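Photography and Place, handout 4: Sequencing a landscape series

Read this before the October session and bring your prints. Small ones, please. Last year somebody brought a panorama that needed its own table.

Where we had got to

Last time we looked at Lucyna Kwiatkowski's Bresness, a book of 50 pictures made along one stretch of estuary. She came home with 1,437 negatives. Keep the gap between those two figures in mind when you tell me you can't possibly lose the one with the heron.

Most of you noticed that there are no people in the book and that almost every plate has something a person left behind: a post, a tyre, half a jetty. Kwiatkowski never points at these things. They sit in the corner of the print and wait, and on the second reading they are all you look at.

Choosing

Lay everything out on the floor. Take away the pictures you like for reasons that can't be seen in them (the long walk, the cold, the price of the film). What remains will be a smaller pile and a sulkier photographer. Leave it overnight.

Then look for pairs. Two pictures side by side make a claim about each other whether you meant them to or not. A bright field next to a dark one reads as weather, or as time passing, or as a printing fault.

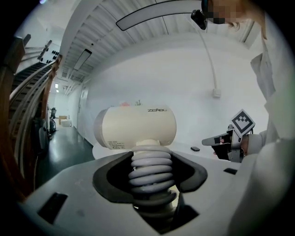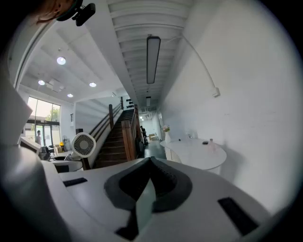
Pairs can work by shape, by tone, by subject or by a shift in distance. Shape is the easiest and wears out fastest. If the curve of a river is followed by the curve of a road, the reader will nod. Do it four times and the reader will start guessing, and will usually guess right.

Distance is harder to handle and pays better. Noguchi, the sequence of quarry pictures in your reading pack, moves from the far rim to a puddle in a single turn of the page, and for a moment you can't tell how big the puddle is. Plates 11 and 12, if you have the pack to hand. If you have lost the pack, plates 11 and 12 of your neighbour's.

Captions

Radurwood gives only place names. Pluvamlow prints an essay of 800 words opposite the first plate, and I have yet to meet a student who finished it. Both are respectable positions. Decide early, as a caption added at the last minute tends to read like an apology.

For the session

Bring twelve prints, unmounted, and a statement of no more than 499 words. The department's form rejects anything from 500 upwards and does so without comment. Avoid "liminal". Avoid "journey" unless you went on one, in which case say where to.

We start at 2 p.m. in the upper print room. The heater is on the left behind the plan chest and needs a firm kick.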